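[endero-users] Re: Board won't POST with all four slots filled
Posted in March by Barry Blackburn

Ridwan Ismail wrote:

> I've got the Marchetti board with the newer Endero chipset and four
> sticks of Peson memory. With 2 sticks it boots and runs all day. With
> four it sits there with the fans going and a black screen. I have
> reseated everything, swapped the sticks about and said some things
> to it. The 675 watt supply is new. Is the board dead, or am I?

Ridwan,

Neither, I should think. I had the same board on the bench all last winter and it did precisely this, usually when somebody was waiting for the machine.

First question: how long did you leave it? With four sticks fitted, mine went off to train its memory and took nine minutes over it. No beep, no light, no cursor. I had pulled the plug at the five-minute mark every time, and so it began again from scratch every time, and I spent an evening writing a very rude email to the shop. I didn't send it. Lino Donati still brings it up.

If you've already given it a good long wait, work through these in order.

1. Clear the CMOS properly. Supply off at the wall, coin cell out, leave it 15 minutes. The jumper on this board is next to the audio header, and the manual shows it somewhere else entirely.

2. Boot with two sticks and put the newest BIOS on. The release notes say "improved system stability", as they have for every version since the board came out, but this one does change the memory timings.
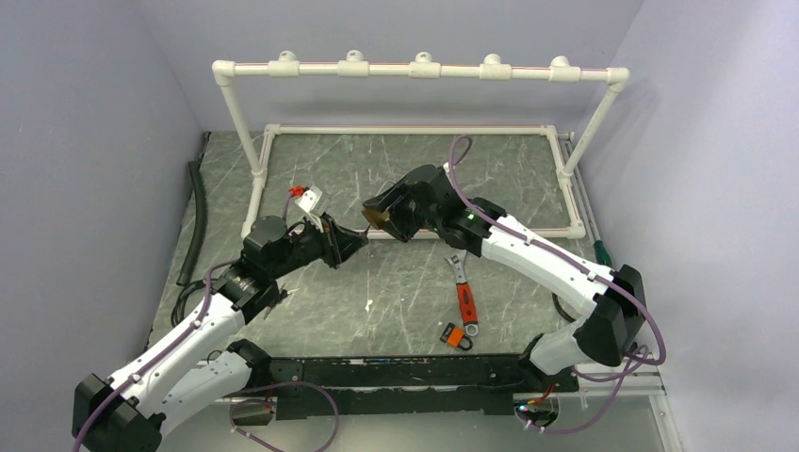

3. Still on two sticks, turn the memory profile off and set the speed by hand to the lowest it offers. Save, shut down, fit the other pair, switch on, go and make some tea.

4. If it comes up, raise the speed one notch at a time. Mine stopped being friendly two notches below what it says on the packet. I left it there and have yet to notice the difference – my spreadsheet is as slow as it ever was.

5. If it doesn't come up, take the cooler off and look at the socket under a strong light. Raffaele found one bent pin on his and had been blaming the memory for a month.

Are your four sticks one kit, or two kits of two? Peson have been known to change the chips and keep the part number, so read the small print on the labels and not the box. Mixed pairs will sometimes run, but I wouldn't ask much of them.

Post back with the BIOS version and what the labels say.

Barry

Recent on this list
Brukonum fan controller forgets its settings (Ettore Guerra)
Re: Rear USB ports dead after sleep (Lino Donati)
Bent socket pins, what worked for me (Raffaele Zanetti)
Re: Re: Which slot first? (Ridwan Ismail)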